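The Open Rate

Ute Ostermann had been told the list was worth more than the building. She doubted it. The building had a roof.

"3,646 subscribers," said the man from Paltero, who had flown in with a slide for each of them, it felt like. "And you write to them how often?"

"When there's something to say."

He wrote that down as if it were a symptom.

By October Stadside Parts had a newsletter every week, with a greeting that used your first name and a button in a color called Patia. Ute was given the job of filling it.
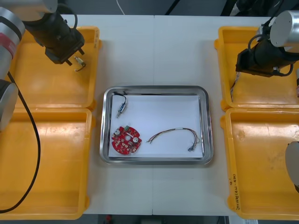 Issue 11: small parts, big ideas.

The subject line was Luo's. Luo was the software, and it scored each one out of a hundred. It liked "big ideas." It had liked "big savings" too, and that week 400 people had left.

"Those weren't engaged readers," said the man from Paltero, on the phone.

"One of them was my brother-in-law."

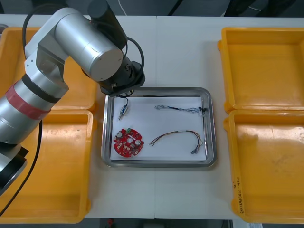
Issue 12 was due at four and she had no subject line. Luo offered her six, all with the word "unlock." She deleted them and looked at the picture, the silver arm over the metal tray, the yellowish bins on either side. Then she typed, "We sell parts. Do you need any?" Luo gave it a nine. She pressed send and went to make coffee.

When she came back the screen said 1,834 opened. She didn't believe that either. She scrolled down to the replies, where there was one, from a woman who wanted to know the price of a bin.

Ute picked up the phone and called her.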